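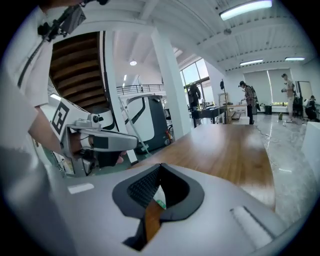 Night guard quote, is this normal?

molar_eclipse
My dentist's office in Hindorville (Atby Dental, the one by the post office) says I grind my teeth and wants to make me a hard night guard for 580. I'm 41, never had jaw pain, never woke up with a headache. The evidence was "some wear on the canines." My last dentist looked at the same canines for eleven years and never said a word. The guard isn't covered by my plan. Am I being sold something?

rinse_repeat
Possibly. Ask if they have older X-rays or photos to compare against. Wear on a tooth tells you it got worn at some point. Could be from last year, could be from college. If they've only seen you once they can't know which.

hhubmann
I worked the front desk in a dental office for a long time, so take this as you like. 580 isn't crazy for a lab-made guard. You're paying for the impressions, the lab, and at least one visit to adjust the bite. I get tired of every thread here assuming the dentist is a crook.
– Hannelore Hubmann

molar_eclipse
I didn't say crook. I said sold something. They also brought up whitening at the same visit, and the guard came up before the hygienist had even finished.

kettleblack
Get the boil-and-bite one from the drugstore for 20 bucks and see if you chew through it. I've had mine two years.

hhubmann
Please don't do that for two years. The soft ones can make some people clench more, and a bad fit can shift how your teeth meet. Fine for a couple of weeks maybe.

kettleblack
"Can make some people." Anything can make some people. My bite is the same as it ever was and my dentist checks it every time I go in. Show me where the expensive one does better for a person with no symptoms.

rinse_repeat
He's got a point on that last bit. As far as I know guards protect the teeth from wearing down, they don't stop the grinding. If there isn't much grinding there isn't much to protect. But I wouldn't hold up one guy's two years as proof either.

seraina_t
Seraina here, I posted in the crown thread. I went through this with the same office, before Gisler took over the practice, so it may be different people now. They quoted me for a guard and I asked for the billing code and a written breakdown. The breakdown had a separate line of 113 for "occlusal adjustment" that I'd been told was included. I asked about it and it came off. I don't think anyone was cheating, I think the software adds it. But I would have paid it.

molar_eclipse
Thanks, that's useful. The sheet they gave me has one number on it and nothing else. I'll ask for the code.

lowertwentyfour
Has anybody used those mail-order places? Zosbridge does one for 251, you take your own impression with a kit and send it back. Their site says same materials as the dentist.

rinse_repeat
Their site would. What material, what thickness, and who looks at it in your mouth when it shows up? I looked at Zosbridge once and couldn't find any of the three.

lowertwentyfour
They say free remake within 30 days.

rinse_repeat
Remake off the same impression or a new one? If the impression was bad you get the same bad guard twice.

hhubmann
Agree with rinse for once. Taking your own impression is harder than it looks. We had people trained to do it and they still had to redo a fair number.

kettleblack
So the 20 dollar one is dangerous, the 251 one is a gamble, and the right answer is the one your old boss sold. OK.

hhubmann
I haven't worked there in years and I don't get a cut. The right answer might be no guard at all. What I'd ask for is a photo of those canines now and another one at the next checkup. If a chip shows up or a filling cracks, then you have a reason.

molar_eclipse
Update. I called. The code was for a hard full-arch guard, adjustment included, they're emailing the breakdown. I asked what happens if I wait and the woman on the phone said "that's up to you, we can look again in July." So it went from "you need this" to "up to you" in one phone call. I'm waiting. Also asked them to send my old dentist's X-rays over, which they had never requested.

rinse_repeat
Waiting sounds fine to me with no pain. If your jaw starts clicking or you get sore in the mornings, go in sooner.

seraina_t
Check the email against the phone call when it comes. Mine didn't match the first time.

Last updated: July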